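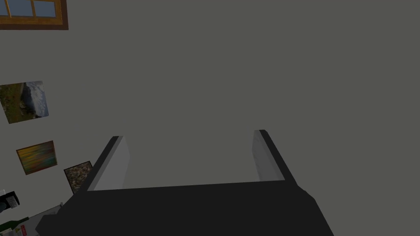

Hamisi Okoth wrote back on the draft of this chapter that nobody learns to steer a gripper from a manual, and that new operators should simply be let loose in the practice kitchen for an afternoon. We have kept the steps in. Okoth's operators may not need them.

4.2 Recording a demonstration by remote control

Read 4.1 first. The Zondard hand controllers must be paired and the practice kitchen loaded.

1. Hold both controllers at waist height and press the side buttons together. The arms will follow your hands from that moment, so keep still.
2. Switch to the gripper view. Open and close the fingers twice with nothing between them.
3. Turn the wrist slowly until the view is level. A blank wall gives you very little to judge distance by, so find an object before you move forward.
4. Return to the body view and press Record.

CAUTION: The brochure says the arms copy you "exactly". They don't. There is a lag of 112 milliseconds on a good connection, and more on a bad one. Wait for the arm to catch up before you close the gripper.
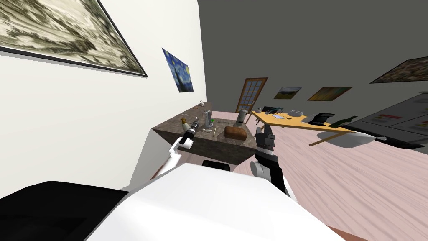
Standitz Operator Guide, Issue 5, page 76

5. Choose one object on the island and stay with it. The loaf is the easiest to start with. Leave the thin wooden stick until you have some practice.
6. Keep the two grippers well apart near the island's edge. The software is meant to stop them knocking together, but we would not rely on it.
7. If the view tilts, stop and level it. Do not lean your own head to match.
8. Press Save or Discard. Discard anything you had to rescue halfway through.

NOTE: The quick-start card claims that 14 demonstrations are enough for a new task. Theophilus Ametepe tried that at our Ukberg site and got a robot that managed the loaf only where he had always placed it. Vary the starting position, and plan on recording more than the card says.

NOTE: A good score in the practice kitchen tells you little about a real one. Repeat the checks in 4.5 before anyone uses the task on a real worktop.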